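I've had the Clola under-cabinet radio since July, which is long enough to have opinions. My old one died in the middle of a ball game and I wanted something that would just sit up there and talk to me while I chop things. 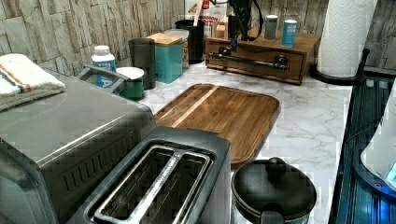

**By Nilüfer Barlas, kitchen and home reviewer**
Mar 3, 2020

So, the good stuff first. The sound is lovely! Voices come through warm and clear, even with the range hood going, and the baseball announcers on my local station sound like people again (the old one made everybody sound like they were calling from a submarine). Music is fine. The bass gets a bit muddy if you push it, but I mostly don't.

It screws up into the cabinet with four little screws, and the paper template that comes in the box is great. The whole job took me 45 minutes, and a fair chunk of that was hunting for a drill bit.

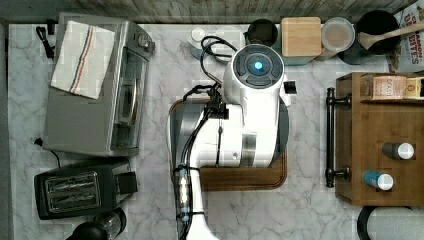
The presets are where I get grumpy. You get 2, and that's it. I have a news station, a jazz station, and a ball game station, so one of them always loses out. The Ketow I tried at my sister's place has a whole row of buttons, and I was jealous the entire visit. It does sound tinny, though – like a radio in a soup can – so I wouldn't swap.
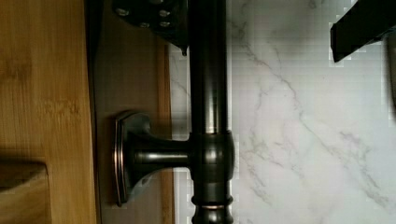 *Metal bar and collar, dark bronze finish.*

Reception has been good for me. Carcombe, where I live, sits down in a valley and FM can be a pain, but the wire antenna pulls in everything I care about once it's tacked along the back of the cabinet. AM is scratchy after dark. The sleep timer works, the clock keeps time, and the display dims enough that it doesn't light up the room when I come down for water at night.

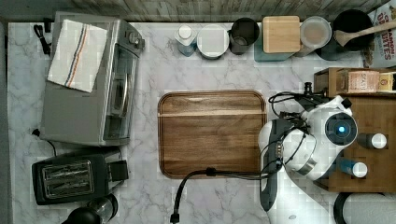
I do wish the volume knob were bigger. With floury hands it's a real fiddle, and I've bumped the tuning more than once trying to turn down an ad. There's a remote, but it's tiny and I lost it in the first week (it was in the bread box).

Would I buy it again? Yes, I would. If you listen to a lot of talk and only love a couple of stations, get it. If you hop around the dial, look for something with more presets.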